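Notes for Week 4: Working rules for hand-held grippers and shared desks
Automation Workshop, Itovwood building
Ruth Palomino, with additions by Maritza Huaranga
Revised 2018-03-15

Carrying on from last week, when we ran out of time somewhere in the middle of the bit on checklists (my fault, I do go on), these notes cover the rules we work by when you are using the hand-held gripper at a desk. Please read them before the practical. They are longer than the slides and they contain a few things I forgot to say out loud.

A word first about what sort of rules these are. In the first lecture we talked about the difference between a published standard, a site rule and plain good practice, and several of you asked afterwards which of the three you were being marked on. The published standards for industrial robots are mostly written with powered machines in mind, and a tool you carry in your own hand sits a bit awkwardly beside them. So what follows is site rule and good practice. You will be marked on whether you can tell me which is which, and on whether you follow both.

Site rules

Nobody works on a desk that has not been signed for. The sheet is on the clipboard by the door, and you write your initials, the desk and the task. If you swap desks halfway through, sign again.

Fingers are checked before each session. Hold the tool up to the light, look along both inner faces, and try each finger gently by hand to see whether it moves on its mount. Scuffs are fine and you needn't report them. A crack, a chip on a gripping face or a screw that turns under your fingertip goes in the fault book, and the tool goes back on the shelf with a red label tied round it. Don't tighten it yourself, however tempting that is. Maritza keeps the right driver and she knows how tight is tight enough.

Anything taller than a mug that stands on the desk during a task must be written into the task sheet, with a rough sketch of where it stands. Groups on the Bruvden exercise lost a whole afternoon in March over this, when two sets of runs turned out to have been done with the stand in different places and there was no way of telling which was which.

Good practice

Now we come to the things I can't make you do but very much hope you will. Start each session with a pass over the bare desk. Open the fingers, bring the tool in low and slowly over the surface with nothing to pick up, and just look. 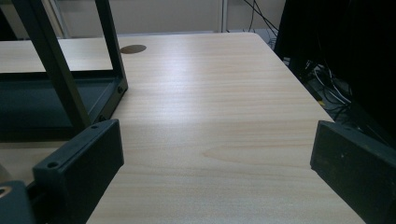
It feels like wasted time the first time you do it, I know, and by the second week you will be doing it without thinking. What you are after is the working area itself: how far back the desk goes before it curves away, where any stand or tray sits in relation to your hand, whether there is something like a cable grommet let into the surface that a small part could catch on. Desktops with a wood grain deserve a bit of extra thought too, as a knot in the pattern can look surprisingly like an object to a vision system, and a bright band from the ceiling lights can hide a pale one.

Then look past the desk. Loose cables on the floor are the commonest fault I find on my rounds, and I include my own desk in that. Where you put your feet matters just as much as where you put the fingers. Gather what you can, leave alone anything with a tag on it, and ask if you are unsure what a cable feeds.

Leave yourself room on both sides. A pair of gripper fingers is wider than you think when you are concentrating on the gap between them, and it is nearly always the outside of a finger that knocks against an upright, hardly ever the inside. Come in from the open side if there is one.

Write down what you saw, in ordinary words. "Desk clear in front, stand to the left" is plenty. I have had beautiful typed reports from people who never mentioned the stand at all, and I would have swapped the lot for that one line.

For next time

Please read the Jitura handout (the short one, 8 pages) and bring one site rule you think ought to be only good practice, or the other way about, with 200 words saying why. Those doing the Grajales option should see Maritza for the separate task sheet, which has changed slightly from the one on the noticeboard.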